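Colik: what people call the color of wood when they are trying to sell it

Colik is a table of furniture ads with the wood-color words marked. It has 2292 rows, one per ad, all in English and all from the classified pages of the Gidey, a free weekly paper that covers Soltance and the farms around it. If you have ever wondered whether "honey oak" and "golden oak" are the same thing, Colik will let you wonder with more data.

Version 4, released 20 December 2020. Earlier versions are in the old folder and should stay there.

Why it exists

Areeba Marwat was shopping for a kitchen table and drove out to see one advertised as "natural." It was orange. The seller was very pleasant and said that it was naturally orange. She bought chairs from him instead, and on the way home began keeping a list.

Renato Castillo joined when the list needed a spreadsheet. He refinishes furniture on weekends and has opinions about the word "walnut," most of which we have kept out of the notes column.

What's in the box

colik_ads.csv: the main table.
colik_terms.csv: the 70 color terms we settled on, with spelling variants folded in.
colik_check.csv: 100 ads marked by both of us separately, so you can see how often we disagree.
notes.txt: arguments, lightly edited.
wokimport/: the script that turns typed-up pages into rows. See the warning below.

Columns in the main table

ad_id: a number. It means nothing. Gaps are ads we threw out.
issue: the issue number as printed. The paper skipped one and printed another twice, and we have left this alone.
text: the ad as it ran, with phone numbers, street addresses and surnames removed.
item: table, chair, bed, dresser, desk, shelf, cabinet or other. Pianos are other. We get mail about this.
species_claimed: the wood the seller says it is. We have no way of knowing whether the seller is right and neither, often, does the seller.
color_term: the main color word or phrase, matched to the terms file.
color_raw: the same thing exactly as typed, including "mohagony."
finish: gloss, satin, matte, oiled, painted or blank. Mostly blank.
doubt: yes if the ad itself sounds unsure ("maple? maybe birch").
who: AM or RC, for whoever marked the row.

How the rows were made

The Gidey has no digital archive. It has a back room with shelves, and the editor let us sit in it. We typed the ads by hand, taking turns, then ran the result through Wokimport to split the text into rows and strip out the personal details. After that one of us read every row again, mostly to put back the bits Wokimport had eaten.

An ad went in if it offered at least one piece of wooden furniture and said something about how the wood looked. "Table, good, call after six" did not make it, though we admired it. Ads offering several pieces became one row for the first piece only. A few sellers listed an entire house in one paragraph, and for those the dresser is usually what you get.

Repeat ads were dropped unless the color word changed from one week to the next. Those changes are some of the best things in the file. One bed starts out "dark," turns "rich dark," then "espresso," and finally "free to good home."

The marking rules, such as they are

1. Mark what the seller wrote and resist the urge to correct it.
2. A species name counts as a color only when it is plainly doing that job. "Oak table" is species. "Pine table, oak color" is both, and fills both columns.
3. "Light" and "dark" by themselves are color terms. So is "medium," which we resisted for most of October.
4. Food words are kept as found: honey, caramel, toffee, coffee, chestnut, butter. There is one "gravy." It sits under brown.
5. "Natural" is its own term. We do not say what it means.
6. If two color words turn up, take the one nearer the noun and put the other in notes.
7. Trade names for stains are changed to a plain color word in color_term and blanked in color_raw, so the file doesn't turn into a review site.

Where we disagree

Read colik_check.csv before you trust anything. We match well on the dark end, where people reach for the same few words. The pale end is a mess. Blond, light, natural, clear, white oak, whitewashed, bleached and Scandinavian are all used for tables that a reasonable person would call beige, and a seller will happily use three of them in a row.

Some of the trouble is that grain leaks into color. An ad that says "clean light wood" may be talking about a surface with few markings, or about a pale one, or about one that has been wiped. Renato marks these as light. Areeba marks them as nothing and writes a question mark. Both of us have been consistent in this, which is the most that can be said for it.

For the same reason we did not try to sort terms by actual shade. There are no color values in Colik and no match to any paint chart. People have asked. A table under a kitchen bulb and the same table by a window are two different tables as far as the eye is concerned, and the ads were written under both.

On the word "blond"

Blond gets its own section because it caused the most mail. In the ads it covers maple, birch, ash, beech, pale oak, and at least one item that the seller goes on to describe as particle board. It shows up spelled with and without the e. We folded both into blond and left the original in color_raw for anybody who cares, and somebody will.

What the blond ads have in common, when they bother with detail, is grain. Sellers of dark furniture talk about shine. Sellers of pale furniture talk about lines: "nice straight lines," "grain goes the long way," "stripes run side to side." We had no column for this in version 1 and still don't, but you can search the text field for grain, lines and stripes and find most of them.

For readers who have never had to tell blond from honey, a tabletop we would both mark as blond, with straight grain: 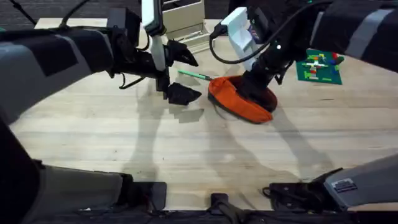
Things you could do with it

Look at how color words travel with species names. Compare what gets called rich with what gets called dark. Count the foods. Teach a spelling checker some humility. A friend who teaches writing hands out a page of the ads and asks students to guess the furniture from the adjectives, and we are told this goes over fine until they reach the pianos.

Things you should not do with it

Please don't use Colik to price furniture. Prices were cut from the text along with the phone numbers, by accident at first and then on purpose.

Don't use it to identify wood. The species column is a record of claims. Mahogany in particular is more of a mood.

Don't assume it tells you how people talk in general. These are people who paid by the line, in one small area, and wanted a dresser gone by the weekend. Short words did well under those conditions.

Known problems

Wokimport splits ads at every semicolon. There are few semicolons in the Gidey, but one seller of church pews loved them, and his ads are in pieces. We glued back what we could find.

"Cherry" is overcounted. Some of these are cherry wood, some are cherry stain on something else, and one is a table with cherries painted on it. That last one is flagged.

The item column says "desk" for two things that are probably vanities.

Row order is the order we typed in, which follows whichever pile was closest to the door. Sort by issue if you need time to run forward.

The old folder contains a file called final_final. It is neither.

Privacy

Surnames, addresses and phone numbers are gone. First names are kept where they were part of the sale ("ask for Dot"). If you placed one of these ads and would like it out, send us the wording and we will remove the row, no questions asked, apart from Renato possibly asking whether it was really walnut.

License and credit

The term list, the marking and these notes are free to use for anything, with credit to Areeba Marwat and Renato Castillo. The ad texts appear with the permission of the Gidey, which asked only for a mention and for the return of a stapler.

Changes in this version

Merged "honey" and "honey-colored."
Did not merge "honey oak" and "golden oak." See notes.txt, and bring a sandwich.
Moved pianos back to other.
Fixed the line endings that made the last column look blank on some machines.
Returned the stapler.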